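How Do You Buy a Robot?

Gruvside School wants a robot arm that can open and close drawers. Before anyone orders one, there has to be a plan.

Raquel Peixoto teaches the robot club. First she wrote down the job. The arm must pull a small handle, stop, and push the drawer back in. A job like that doesn't need a big, strong arm.
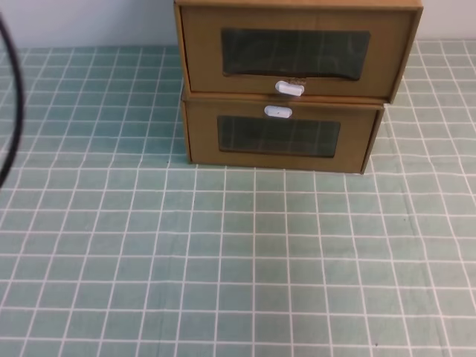

Next comes the budget. A budget is a list of what you can spend and what you will spend it on. The club has $4,000. A Wurketero arm costs $2,000. That leaves $2,000 for other things:

a gripper, which is the robot's hand
cables and a table clamp
spare parts
delivery

Charoen Thongsuk looks after the money. He asks shops for two prices on everything, then compares them. He also asks how long repairs take.

The club will vote on Thursday. If the answer is yes, the arm should arrive in May.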